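Femero Starter Kit for New Businesses

Some people name a company in the shower. Others open a spreadsheet, and by December they own 100 possible names and no customers. The Femero kit was put together for the second group, though shower people may buy it too.

Inside the box are a workbook, a pad of customer order forms, a cash book and a wall planner for your first year of trading. The workbook starts with what you sell and who pays for it. Your logo comes up in chapter nine, and briefly.
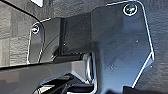 Dark gray plates, close up.

The cash book has room for 800 entries. If you fill it in the first month, congratulations, and please get an accountant. If you fill it with lunches, the planner has a page for that conversation as well.

Deirdre Corrigan wrote the pricing section after years of watching friends charge too little and apologize for it. She asks you to say your price out loud and then stop talking. Most buyers find this the hardest exercise in the kit. 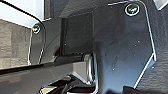

Countersunk screw with a hex socket.

What's new in this edition

The tax worksheet now fits on one page. The chapter on business partners is longer, at the request of people who have had one.
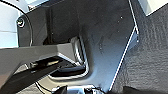

We also dropped the motivational stickers. Killian Cordier still has nearly 2,508 of them in his garage and will send you a sheet if you ask nicely.

Ordering

Kits ship from our Sovville office in plain cardboard. Order 2 or more and we cover the postage. Unmarked workbooks can come back for a refund, but once you have written your five-year plan in ink, it is yours.

Questions about bulk orders for classes go to Nassoro Shirima, who answers faster by email than by phone.

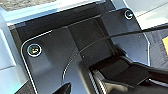 Screws set in a charcoal housing.

Prices good from September 1, 2025.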